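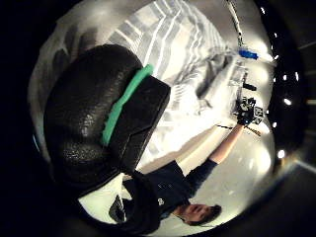 Is a folding prayer kneeler worth having if you already pray at home without one?

For me it has been, mainly for the knees and a bit for the habit, though I'd not tell anyone they need one to be heard.

So. The Boneck folding kneeler. Had it since February, used it most mornings and a good few nights, and people from the prayer list keep asking, so I'm writing it all down once and will just send the link.

Background quickly. I've knelt by the bed for more than 20 years, on carpet, then on a folded towel, then on a sofa cushion that slid. Knees gone. Started praying in the armchair and kept dropping off during the psalms. Nothing wrong with sitting, plenty of holy people sat, but my mind goes soft in a chair. Thoughts of shopping. Then worse thoughts. The old fellow who whispers "leave it till tomorrow" has a very easy time of it when I'm comfortable.

The kneeler cost £34 plus postage. Came flat, two hinges each side, one strap to stop the arms falling open. Took me 10 minutes to set up and most of that was me having the shelf upside down. The instructions are one sheet and the drawing is tiny. If the lip on the shelf faces the wall you've got it wrong, it should face you so your book dosen't slide off.

Pad first as that's what you're paying for. Firm. Firmer than I wanted the first week, I nearly sent it back. After that it was right. A soft pad lets you sink until you feel the board, this one I've not felt the board yet. Cover is wipeable, which helps with candle wax. Don't ask. The seam on the left side has begun to lift slightly, going to put a stitch in it.

Shelf is too narrow. My one real grumble. Takes a small Bible open or a prayer book, not both, and a big study Bible hangs over each side and wobbles. I keep the rosary hooked over the corner and the intentions on a card tucked under the lip. Bit of a muddle when I want to look up a verse halfway through.

Height is fixed. I'm average and it suits me. My sister in law is tall and said it was like kneeling at a school desk. Tall people try before buying if you can.
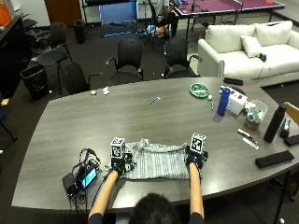

Folding it away is easy enough once the hinges loosen up. Stiff to begin with, mind your fingers. I stopped folding mine after Easter and I think that's been the best thing about it. It's out in the corner of the back bedroom, and every time I go past for the ironing there it is, and I feel a bit told off, and often as not I kneel for a minute. Just an Our Father. Sometimes the St Michael one if the day has been heavy. Some days are. You can feel it in a house, a kind of crossness with no cause, doors going, everyone snappy. I've prayed those days through on this thing and got up feeling it had lifted. That isn't the kneeler doing it obviously. But it got me on my knees sooner than I would have.

Compared with others. I borrowed the Undis cushion for a fortnight before I bought this, it's only a thick pad with a handle, nice to carry to a vigil or an all night adoration, no good for getting back up again as there's nothing to push on. The Boneck has arms and I do push on them, hard, and it's not tipped once. The Godoy one is proper church furniture, lovely thing, I knelt on one at a retreat house and coveted it, had to mention that in confession. Far too dear and you'd need two men to move it.

Someone will say our grandparents knelt on stone and a good deal of the world still does. I know. I offered up the bare floor for years and I'd say if your knees are sound, carry on. But pain got to be all I was thinking about, and it was crowding out the praying. I asked in confession and was told to buy the thing and stop being proud.

Squeaks: one, right hinge, gone with a drop of oil. Marks on carpet: two dents, they hoover out.

Would I buy it again, yes, and I'd put up with the shelf. If they do a wider one I'd pay the extra. Get the plain colour, the red one shows every bit of fluff aparently.

Last updated: 1/6/18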